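Workplace > Inspections > Tables and desk storage > Room 18

Table and desk storage check, Room 18, Gusgate building

Date: 2022-01-28
Checked by: Sebastián Rivadeneira
Previous check: April

1. Table level and steady
OK. Does not rock when leaned on at either end.

2. Surface clean, no stains or sticky patches
OK. Wiped down before the check. Please keep to a damp cloth and mild soap – the spray cleaner from the kitchen leaves a film on light surfaces.

3. Edges and corners free of chips
Comment. Small chip on the underside of the front edge. Not sharp. Leave for now and look again next time.

4. Wall behind table
OK. No scuffs to report. Nothing to be taped or pinned to it, as the paint comes away with the tape.

5. Magazine holder: frame
OK. White wire holder, kept on the right-hand side of the table. Joints tested by hand and none moved. The coating was checked for flaking where the rods meet the tabletop.

6. Magazine holder: stability
Comment. Stands square when empty but can tip forward if the heavy Kravchuk catalogues go in first. Put them at the tall end, spine down. Limit is 300 g per catalogue; anything heavier goes on the shelf.

7. Magazine holder: feet
Action. Rod ends have no pads and could mark the table if dragged. Clear pads to be ordered from Jistau. Until they are fitted, lift the holder to move it.

8. Cables and sockets
OK. Socket covers in place, no cable crossing the walkway.

9. Lighting
OK. Even across the table, no flicker.

Result: passed, one action open (item 7). Asset tag for the holder is 3,616 and the old tag should be struck off the list.

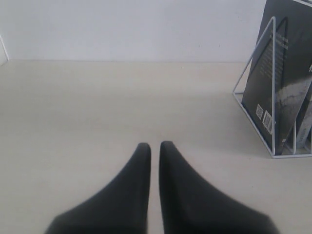

Peltberg Workplace Services – Rooms and Furniture Team

Anyone moving furniture in or out of Room 18 should tell the team first so that the sheet can be changed. Report damage through the front desk and give the item number from the list – a note left on the table tends to get thrown away.

Related pages
Chairs and stools: yearly check
Wall paint and touch-up requests
Shelf loading, Gusgate building
How to order pads, feet and castors
Asset tags: replacing a lost or worn tag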